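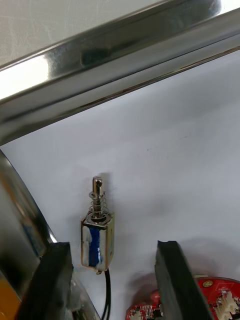
Rucksackbezüge: Was die Beschichtung mit der Tarnung macht

Tien-fu Lam leitet bei Flarkon die Textilprüfung. Zuletzt hat er dort die neue Generation der Überzüge für Einsatzrucksäcke betreut, intern unter dem Namen Conby geführt. Den größten Teil der Arbeit habe die Rückseite des Gewebes verursacht, sagt er. »Das Druckbild auf der Außenseite war früh fertig. Die Polyurethanschicht innen haben wir viermal geändert.«

Der Grund liegt im nahen Infrarot. Eine Beschichtung, die Wasser zuverlässig sperrt, kann die Remission des Stoffes so weit verschieben, dass er sich durch ein Nachtsichtgerät vom Bewuchs abhebt. »Mit bloßem Auge sieht man davon nichts«, sagt Lam. »Wir messen jede Charge am Spektrometer, vor dem Waschen und danach.« Verworfen wurden drei Rezepturen, zwei davon wegen Vergrauung der hellen Farbtöne.

Der Bezug ist als Wendeteil ausgeführt, eine Seite Wald, eine Seite Trockengebiet. Gehalten wird er von einem umlaufenden Gummizug und sechs Schlaufen, die an den Kompressionsriemen des Rucksacks ansetzen. Auf Klettband hat man verzichtet. Lam verweist auf das Geräusch beim Öffnen und auf Sand in den Haken.

Erprobt wurde im Juni auf dem Gelände Grastangate. 2.807 Bezüge gingen in den Trageversuch. Die häufigste Beanstandung betraf den Kordelstopper, der sich mit Handschuhen schlecht lösen ließ — »eine Frage der Federkraft und der Griffbreite, das ist inzwischen korrigiert«. Das Ersatzteil liefert Mohammadi, die Einbaulage bleibt gleich.

Zur Pflege äußert sich Lam knapp: keine optischen Aufheller, kein Weichspüler, nicht bügeln. Aufheller veränderten die Signatur im sichtbaren Bereich und im nahen UV, was sich nicht mehr auswaschen lasse. Nähte dürfe die Truppe selbst nachsetzen, Löcher in der Fläche nur mit Originalgewebe. »Ein Flicken aus anderem Stoff kann tagsüber passen und nachts leuchten.«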